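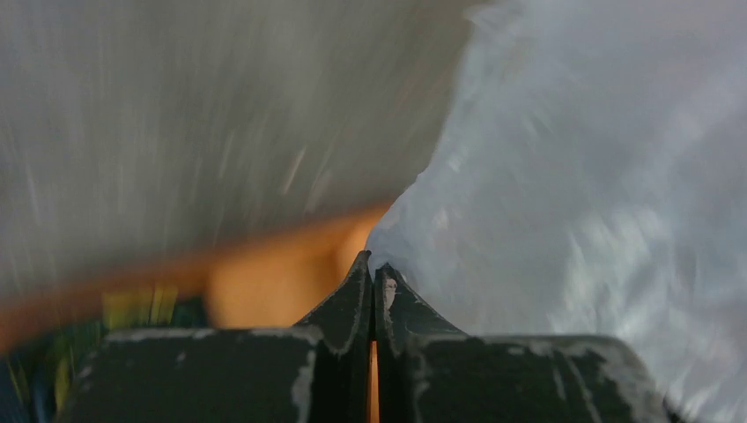
Is Filura worth paying for on a phone? At the full price I'd wait for a sale, and I say that having finished it.

Filura is the new puzzler from Girkska, where you fold a paper river so the boats reach the harbour. The store page promises 200 levels. I'd call it far fewer, as long stretches are the same board flipped or given a different colour. By the time I hit the marsh chapter I was solving them from memory - hardly what I'd call a challenge.

The hint system bugs me too. You start with 5 hints and earn another every 10 levels, and then the game nudges you toward the hint shop whenever you pause. Girkska says the shop is optional. Sure. So why does the button sit right beside Undo?

I'll give them the sound, which is lovely, and the fold gesture works well on my old tablet. On the phone my thumb covers half the river.
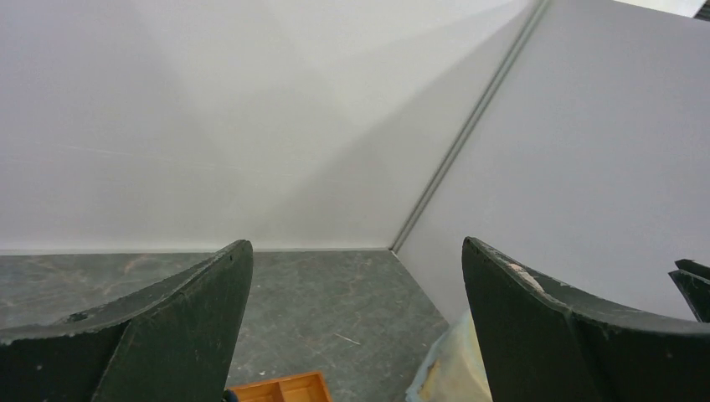

## What about the Zedeo version?

Zedeo is doing the console port, due in May. The trailer shows 7 new boards and a co-op mode, with very little footage of anyone playing it. I've been burned by their ports before (Morgan still drops my saves on the handheld), so I'm not pre-ordering. If the co-op is any good I'll write it up once I've played it with my sister.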